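Staff diary, finishing and folding section
August, late shift, entry completed after close of work

The section began at two o'clock with a full complement, save for Wyn Bevan, who was attending the dentist and joined us at half past three. I record the matters of the shift in the order in which they arose, as agreed when this diary was restarted.

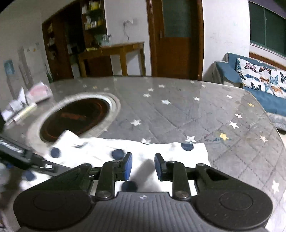
Folding remains the part of the work on which opinion is most divided. Under the trial arrangement, small cloths and covers are to be handled by the grippers and the larger pieces by hand, with one member of staff at the table throughout. The Velteck people wrote to us again this morning to say that they would like longer runs with fewer interruptions. I replied that the interruptions are made by the person at the table, who is there to make them, and that I would not be asking anyone to hold back.

Carleen Paewai had the table for the first half of the shift. She has now served more hours beside the equipment than any other member of the section, and her notes are the most useful we have. She asks that the following be recorded. Thin cotton is harder to manage than it was expected to be. A corner that will not lie flat costs more time than a whole cloth done by hand. She would prefer to set the first fold herself and leave the second and third to the machine, and she wishes to know whether this would count against the trial. I have undertaken to find out. My own view is that it should be counted as a way of working and given a line of its own on the sheet.

The question of the sheet was then raised more generally. At present it has one column for pieces completed and one for pieces returned to hand. It has no place for pieces which a member of staff put right without returning them, and several people believe that this is where most of their effort goes. Gavin Munro put the point with some force. He has folded for this firm for 28 years and does not care to see his work appear on paper as the machine's. I think he is correct and have said so to Alistair Galbraith in writing. A third column has been ruled in by hand for the remainder of the month.

The target of 700 pieces for the week stands. I had hoped to have it lowered during the trial and was told that it would be reviewed afterwards. The section is to be informed of this tomorrow at the start of the shift, and I would sooner do it in person than have it put up on the board.

Wyn Bevan, on arrival, took over from Carleen and asked to be shown the stopping procedure a second time. This was done. He was not at all at fault in asking, and I have arranged that anybody returning after an absence of more than a day will be shown it again as a matter of course. Shona Lamont will keep the list.

There was a conversation at the tea break which I set down because it bears upon the trial, although it was not a meeting and no minutes were taken. Shona wished to know what would become of the evening hours if the small pieces no longer required three people. She works those hours by choice, her mother being at home in the daytime with her sister, and a move to mornings would not suit her. I told her what I have been told, namely that no hours will be altered before the trial has closed and that the section will be consulted first. She asked whether I believed it. I said that I believed the first part. I have considered since whether I ought to have answered in that way and have decided to let it stand.

Gavin's concern is of another kind. He does not expect to lose hours. He objects to standing by. In his account, a person who folds all day is tired in the arms and back, while a person who watches all day is tired in the head and has nothing to show for it. Carleen does not find this. She says that the watching suits her wrist, which has troubled her since the spring, and that she has gone home without the support on for the first time in months. Both statements have been entered on the trial form in their own words. I do not think they need to be reconciled, but the rota should take account of them, and from next week no one will be at the table for more than half a shift unless they have asked to be.

The office at Cairns has requested a short written account of how the staff are adapting. I intend to send these pages very nearly as they are. The sister section at Feltulitz, whose trial began before ours, has offered to share its rota, and Alistair will ask for it to be put into English. We understand that they gave up the single watcher early on and now work in pairs. I should like to see how they have recorded it.

Other matters. The Pindau order has been brought forward and will need to be folded by hand from start to finish, as the customer's instructions leave us no choice in the method. Gavin and Shona will take it between them. Gavin received this news with evident satisfaction.

The kettle has been reported again. The stool at the far end has been taken out of use until the leg is seen to, and a label has been tied to it.

Two requests for leave were handed in, both for the same 5 days. I have asked the persons concerned to speak to one another before I make a decision.

Towards the end of the shift I took the table myself for the last half hour, Wyn having the returns to write up. I had not done so before for so long a stretch. I found that my hands went forward of their own accord whenever a fold looked doubtful, and that I had to make an effort to leave them in my lap. Carleen tells me that this passes. I have asked her to write a page for newcomers on when to step in and when to wait, in whatever form she likes, and she is to have an hour off the floor in which to do it.

Work ceased at ten. Lights and doors were checked by Wyn Bevan and by me. The sheet for the day has been signed, with the third column filled in, and a copy left in Alistair Galbraith's tray.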